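Mimanon Opens Carpeted Floor Hall at Sturkska Building

MAVEMHOLM, December 2023 – Mimanon has opened a new floor hall on the ground level of the Sturkska building in Mavemholm. The hall covers 1490 square feet and will be rented by the day to furniture makers, flooring suppliers and equipment firms that need indoor space for setup, storage trials and packing work.

Work on the hall began in October. The old vinyl was taken up, the subfloor was leveled, and gray carpet was laid from wall to wall. The carpet was supplied and fitted by Sjöberg, which also carried out the flooring work in the building's two front offices.

"Most of the people who called us last year asked about the floor before they asked about the rent," said Siham Radwan, general manager of Mimanon. "They set things down, kneel next to them and work at ground level for hours. Bare concrete was hard on the people and hard on the equipment."

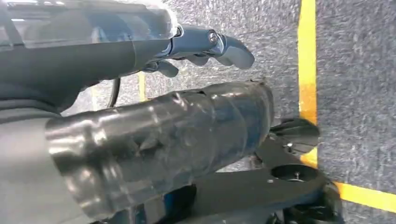 Gray speckled carpet at the Sturkska floor hall, with equipment partly covered in clear plastic film.

The hall has two loading doors, one of them wide enough for a full pallet. Power outlets are set along three walls. Daylight comes in from the courtyard side, and blinds can be lowered when needed. Carts and hand trucks are kept by the larger door and are included in the rent.

Plastic film, tape and moving blankets are sold at the front desk. Tenants may also bring their own wrapping materials. Used film goes in the marked bin in the corridor and should not be left on the carpet overnight.

"We chose carpet tile so that one damaged piece can be lifted and replaced the same day," said Essam Shawky, who managed the fitting work for Sjöberg. A stock of 44 spare tiles is stored on site.

Day rental starts at $49 per bay. The hall is divided into 5 bays, which can be booked separately or together. Bookings are taken by the front desk at the Sturkska building, where Auður Sveinbjörnsson handles scheduling and can arrange a visit.

Mimanon rents work and storage space to small businesses in Mavemholm.

Press contact: Taha Abdel Hamid, Mimanon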